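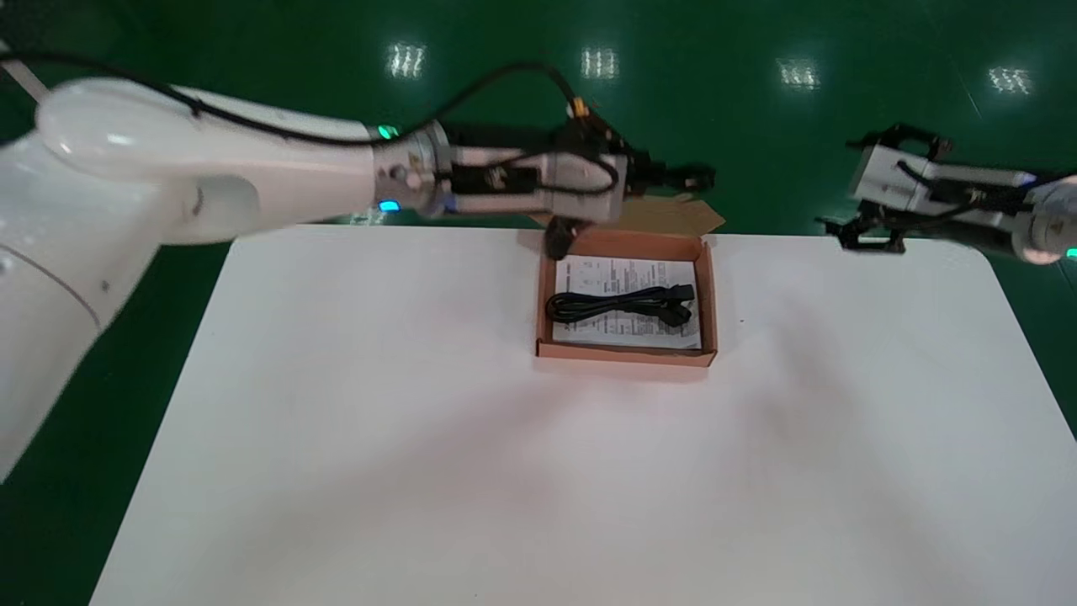
How to pack a parcel so that it arrives in one piece

I send many parcels. My small shop, Fitomico, sells ceramic plant pots, and before this I packed orders for other sellers in Lamstead. In the first months I had a lot of broken pots and had to learn quickly. On this page I write down the way I do it now. It works for cups, lamps, picture frames and most other things which break.

What you need

One box with double walls
Brown paper or old newspaper
Bubble wrap with small bubbles
Strong tape, 5 cm wide
A marker pen
A ruler

Step 1. Choose the box

The box should be bigger than your object on every side. I leave 5 cm for light things and 8 cm for heavy ones. Please do not take a box which is much too big. It needs a lot of paper, and the object will start to travel inside.

You can use an old box again if the corners are still hard. Press each corner with your thumb. If it feels soft, keep this box for clothes or books. Remove the old labels completely, or cover them with paper. I once had a parcel come back to me from Varela with the label of the previous customer still on the side.

Step 2. Close the bottom

Fold the short flaps first, then the long ones. Put one strip of tape along the middle line and let it go down 8 cm on each side. Then put one strip across each open edge, so that the tape makes the letter H. Turn the box over and press the bottom with your flat hand.

Step 3. Wrap the object

Wrap it first in one sheet of plain paper. Bubble wrap directly on a glazed or painted surface can leave small round marks, especially in August when the delivery vans are hot. After the paper, put two layers of bubble wrap with the bubbles to the inside.

If the object is hollow, fill it also with paper. Handles and spouts need their own small roll of paper on both sides. Lids should be wrapped separately and never left on the pot.

Step 4. Fill the box

Make 4 or 5 loose balls of paper and lay them on the bottom. They should be a bit soft, like a pillow. Put the object in the centre and fill the sides, then the top, until the paper stands a little higher than the edge of the box. When you close the flaps, you should feel a light resistance.

Plates I put standing on their edge, as in a dish rack. They survive much better this way than lying flat.

Step 5. Shake it

Close the flaps with your hands, without tape, and shake the box gently near your ear. If you hear or feel something moving, open it again and add paper. I do this two times with every parcel, also when I am in a hurry.

Step 6. Tape and label

Make the same H on the top. Stick the label on the biggest side and not over the edge, so that the scanner can read it. Write the address a second time on a piece of paper and put it inside the box. If the label gets lost, the post office can still find out where it should go.

The word "Fragile" you may write if you like. I still write it, but I pack as if it will not be read.

Before you send it

Weigh the parcel at home and keep the receipt until your customer has confirmed it. For things of higher value, take one photo of the open box and one of the closed box. You may be asked for both if you make a claim.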